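Garra fecha no vazio quando o alvo é branco

Yurani Agudelo
31 de outubro de 2024

Pessoal, estou a ponto de vender o braço e comprar um aspirador. É um Duvano de bancada, garra de 2 dedos, câmera no punho. A tarefa é de jardim de infância: pegar tênis e roupas do chão e pôr num cesto. Com meia preta, beleza. Com camiseta vermelha, uma maravilha. Com tênis branco, a garra desce confiante, fecha no ar ao lado do calçado e sobe informando "objeto coletado". Em 40 tentativas, acertou 5, e desconfio que por educação.

Já refiz a calibração mão-olho, troquei o cabo e baixei a velocidade. O log solta o aviso 456 (profundidade inválida) e segue em frente como se fosse propaganda. Com o tênis bem perto da lente, couro liso e cadarço branco, é pior ainda.

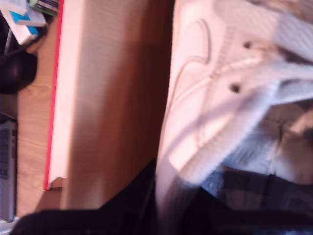 Nilton Marulanda
Esse 456 não é enfeite. A câmera de profundidade tem distância mínima, e dentro dela o sensor devolve buraco em vez de medida. Couro branco liso piora tudo: pouca textura para o estéreo casar e, se a luz bate forte, satura. O planejador da Firneo preenche o buraco com o valor do vizinho, que no seu caso deve ser o piso ou o que estiver encostado. Daí a garra ir com tanta fé para o lugar errado.

Faça assim: capture a profundidade mais de cima, antes da descida, e congele a pose. Baixe a exposição. E mude o 456 de aviso para parada, está em Segurança > Percepção. Braço que não sabe onde está o alvo não deveria descer, ainda mais com gente por perto.

Quanto ao "objeto coletado", ele só confere se o comando de fechar terminou. Ative a checagem pela abertura dos dedos: se fechou até o fim, não pegou nada.

Roxana Alvarado
já tentou desligar e ligar? o meu fazia igual e parou sozinho

Yesenia Ccori
O da Roxana vai voltar a fazer, só está esperando visita. Concordo com o Nilton, com uma ressalva: depois de congelar a pose, ninguém pode mexer no tênis. Aqui o cachorro mexeu. Deixe o botão de emergência ao alcance da mão, o meu ficava atrás da estante.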